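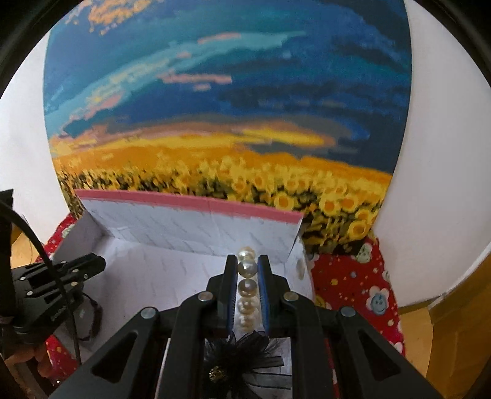
## House rules for hand-held gripper collection, jewelry sorting task

Posting these one at a time because people keep asking me for them in messages. They're what we use on Tilter. Your project may want something else. — Annelore Meinecke

**1/** An episode is one item, one pick, one place. If you pick up a hair accessory and then decide to move a bead as well, that's two episodes. Stop the recording between them.

**2/** Start with the fingers open and nothing between them. Hold still for a slow breath before you move in. We lost 30 episodes in July to people who hit record with the item already gripped, and there was no way to save them.

**3/** Grip with the pads. If the item touches only the bare fingertips, set it down and try again as a new episode. Don't fix the grip with your other hand.

**4/** Pearls go in lengthwise between the pads when they're in a column or a strand. Sideways works for one or two beads and then the rest swing. Anything with tulle or netting on it, grip the hard part and leave the soft part free.

**5/** Squeeze until it holds, then stop squeezing. The pads are soft and you can feel them give. Pressing harder than that makes the width reading useless, and the width reading is half of why we do this by hand.

**6/** Free hand stays out of the way unless the task sheet says two grippers. With two grippers, say which one leads before you start, and write it in the log. "Left leads" is enough.

**7/** Cables. Check where yours runs before every episode, not once per session. It can lie across the table, but it can't lie across the item you're going for. If it drags something during the move, mark the episode as disturbed.

**8/** Somebody asked whether a busy background is allowed. Yes. Patterned cloth, a painting, a wall outlet, all fine. We want real rooms. What we don't want is the background changing halfway through an episode, so no one walks behind the table while you're recording.

**9/** Cloth gets pulled flat at the start of each set. Corduroy grabs at small things with hooks or feelers, so lift straight up before you go sideways. 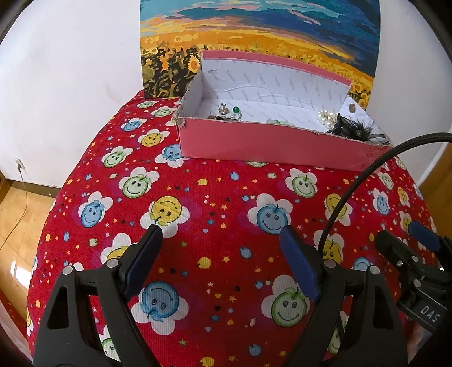 **10/** Leave the container where it is for the whole set. If you bump it, leave it bumped and put a note in the log. Pushing it back to where you think it was creates a jump that the reviewers at Drirkdale will flag anyway, and then I get the email.

**11/** Worn boxes are OK. A torn edge or a crease doesn't matter. Change the box only if it won't stay open by itself, and change it between sets.

**12/** Crowded boxes need a different approach than a single item on a cloth. Come in from above with the fingers open only as wide as you need. Wide open fingers shove the neighbors around. If two items come up together, let the episode run to the end and label it "double." Don't shake one off.

**13/** Dropped items: keep recording until it stops moving, then end. Label it "drop." Please stop deleting drops. The last set I audited had 228 episodes and not a single one, and I've watched all of you work.

**14/** Shiny floors and glossy beads both throw glare. Small highlights are fine. If you can't make out the edges of the item in the preview, move the lamp or close the blind and start over. Turning the gain down to hide it is not allowed because it changes from set to set and nobody writes it down.

**15/** Labels use plain words: "pearl hair accessory," "green bead," "feather piece." If you don't know what something is, call it by material or color. A vague label that's right is better than a specific label that's wrong. Sydorenko wrote the word list and it's pinned in the channel. Ask before adding to it.

**16/** No faces, no mail, no screens, no medicine labels in view. A hand or a sleeve is fine. Check the room before the set and look through the first episode of each set at full size. I check the corners first, since that's where things sneak in with a wide lens.

**17/** Wipe the pads every 8 episodes. Dry cloth, no alcohol. Check the pivot pins and screws at the same time. If a finger feels loose, stop and swap the unit. A loose finger still picks things up, which is how we once got a whole afternoon of bad width data.

**18/** Calibrate when you start, after a break, and after any knock. Takes under a minute with the Mivent sheet. The reading goes in the log even when it's the same as last time.

**19/** Take breaks. Your wrist gets tired before you notice and the motion goes jerky. I can see it in the plots — late episodes in a long set look like a different person did them.

**20/** Someone replied asking how strict we are. Of the last 558 episodes I kept anything that was labeled truthfully, including ugly ones. I only throw out the ones where the label and the recording disagree, or where rule 16 was broken.

**21/** Still open: whether a regrasp should be its own label or count as part of the pick. Right now it's part of the pick. If you've done it the other way and have a reason, reply to this one so it stays in one place.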